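Verncombe three-bay cutlery dispensers – four stars
By Hidayah Raju
Apr 13, 2020
12 shares | 5 comments

I run the canteen at a community sports centre, and we've been through three ways of putting out disposable cutlery. First it was open tubs, then a Howells countertop tower that jammed whenever the forks went in crooked. In February I ordered the Verncombe dispensers from Pustunar, and they've had a fair run through the end of the cricket season.

Delivery took eight days. The lids come off for transport and clip on at the hinge. One of ours was stiff and needed working back and forth before it would stay up. Pustunar offered to swap it, but by then it had loosened and I didn't bother.

Capacity is decent. I can go through a Saturday-sized lunch rush with one top-up, where the open tubs needed three or four. Spoons take up more room than you'd expect, so fill those a bit lower or the lid won't sit flat.

Cleaning is the main chore. The plastic marks easily and a scourer will ruin it, so use a soft cloth and warm soapy water. I put one insert through the dishwasher on the hot cycle and it came out slightly bowed. The leaflet says hand wash only, in very small print on the back.

The lids are the reason I'd buy these again. They keep flies off and they stay open on their own while you restock. With the Howells you had to hold the flap with your elbow.

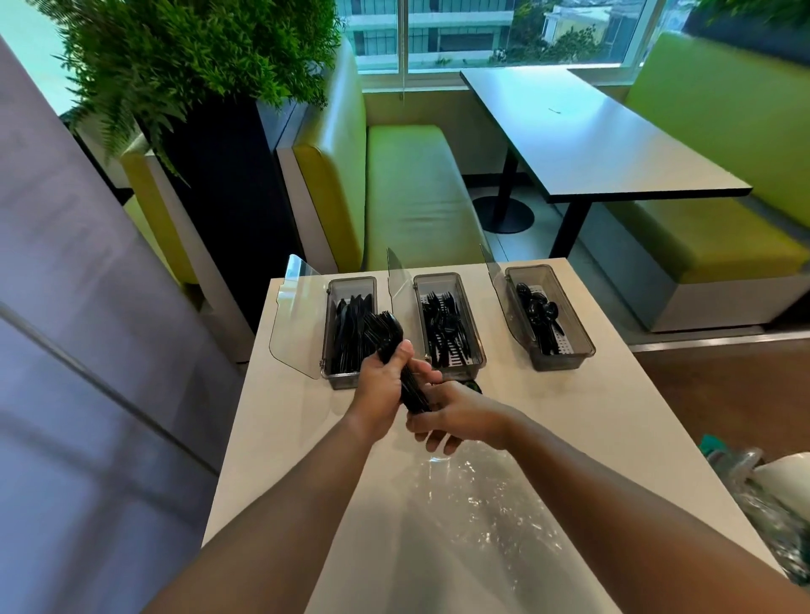 Filling up the forks. Knives on the left, spoons on the right.

A few gripes. There's nothing on the base to stop it sliding, and on a smooth bench it does. I stuck on Drornen rubber dots, 16 to a sheet, and that fixed it. There are no labels either – I made my own with a marker and some tape. And spare lids aren't sold separately, which is poor at this price. If a hinge goes you're buying a whole new unit.

For a home barbecue I wouldn't bother, a jar does the job. For a canteen, clubhouse or office kitchen they're solid and I'd order the same again. I've taken one star off for the sliding and the spares.

8 people found this review helpful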